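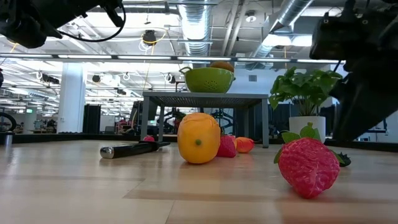
Figure 3. The kitchen table task at the Furncombe site, with the fruit, the knife, the riser shelf with the green colander, and the two arms.

4.2 Collecting demonstrations by remote control

All demonstrations in this section were given by remote control. The operator sits out of reach of the arms and holds one hand controller for each, and the two arms copy the movement of the operator's wrists at a reduced scale. We had first tried guiding the arms by hand, at the Nundcombe site, and used that method for the drawer tasks in Section 4.1. It worked less well on a crowded table. The person guiding the arm had to lean over the objects, and often blocked the camera at the moment of grasping.

The table layout is shown in Figure 3. Fruit of several sizes is placed on the table in front of a metal riser shelf, and a bright green colander stands on top of the shelf. The task is to pick up a named fruit and put it in the colander without touching the knife or the potted plant. The height of the shelf matters here, as the arm has to lift the fruit well clear of the table before it moves inwards. Operators who started the inward movement too early tended to strike the front edge of the shelf.

Three operators took part: Chibuzor Okeke, Ladi Mohammed and Garba Nnaji. Only Mohammed had used the Gatach controllers before. Each operator practised for one afternoon, and nothing from the practice period was kept. Recording began in September and gave 2,166 demonstrations in all. Before each one the fruit was moved by a person following a printed card, so that the same fruit did not always stand in the same place. The shelf was left where it was.

Ikechukwu Haruna went through the recordings and removed 218 of them. Most of these were cases where the fruit was dropped and picked up again, and the rest had gaps in the wrist signal. We kept demonstrations in which the operator paused or corrected the angle of the gripper before closing it. An earlier version of the policy, trained without such pauses, closed too soon on small fruit and did not try again.

Of the remaining set, 657 demonstrations have a large fruit standing between the camera and the fruit to be picked. We marked these separately. In them the operator could see the target from the chair but the fixed camera could see only part of it, and the policy is given the camera view alone. Okeke suggested that operators should work from the camera view as well, shown on a screen. We recorded 682 demonstrations in this way, across all layouts. They took longer to give, and the operators found depth hard to judge near the plant. The effect on the trained policy is reported in Section 5.

The controller scale was set to one half for the whole period. Nnaji asked for a finer setting when working beside the knife, but we did not change it, so as to keep the recordings comparable.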